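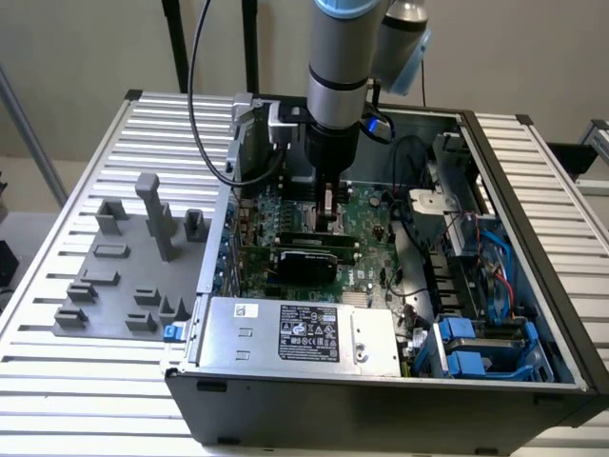 Figure 3. The disassembly cell, with an opened desktop tower on the slotted aluminum platform and the fixture plate beside it.

3.2 Cell Setup and Daily Care

The Gullum cell was put together to take desktop computers apart one piece at a time, and most of what we learned in the first months had to do with the furniture around the arm. We are very pleased with how far a plain layout got us! The computer lies on its side with the side panel off, so that the arm can come straight down into the case (Figure 3). The slotted platform lets us bolt a stop or a clamp almost anywhere along its length, and when a new case model arrives, moving the stops takes one person 11 minutes or so.

The fixture plate next to the case is the part we changed most often. It is 3D printed, and its raised holders differ in shape: U-shaped ones, stepped blocks, a low slot and a V-notch, all placed around a square post. Dehua Shen drew the present version, which is the sixth. Earlier plates were thinner and bowed a little at the corners after a few weeks on the platform, enough to throw off a taught position. The current one is printed with thicker walls and held down by screws from below. We print a spare at the same time as every new plate, from the same spool, and keep it in a drawer under the bench. Swapping plates is then a matter of four screws and a short check.

That check is worth spelling out, as we now run it every morning before the first case goes in. The arm moves to the top of the square post, stops just above it, and closes its fingers on the post at low force. If the finger positions at contact differ from the stored values by more than 0.6 mm, the control program (Zanovard, written in our group) refuses to start a job and asks for a new plate calibration. Siiri Miettinen suggested using the post this way, and we were delighted by how much trouble it saved. Over 800 logged cycles, the check caught a loose plate twice and a bent finger once.

The two gripper fingers wear faster than anything else in the cell. They spend their day among card edges, brackets and connectors, and small nicks build up near the tips. We look at them under a magnifier at noon and replace them as a pair, even when only one is marked. A new pair needs the zero position set again, first with the fingers closed on themselves and then on a gauge block. Leaving out the gauge block gave us a slow drift in grip width that took Remedios Policarpio most of June to track down.

Cable routing deserves a few lines as well. Our first routing was tied too tightly at the wrist, and the gripper connection dropped out whenever the wrist turned past a certain angle. The cable now hangs in a generous loop with clips at only two points. It looks untidy, and it has not failed since we changed it. Anyone teaching new motions should run them once at a tenth of full speed with a hand on the stop button, watching that the loop stays clear of the case wall.

Cleaning is simple. Used computers bring in a surprising amount of dust, which settles in the grooves of the platform and keeps the stops from seating flat. We vacuum the grooves after every sixth case and wipe the ribs with a dry cloth. Liquid cleaners are kept away from the plate, whose surface turned chalky when we tried one.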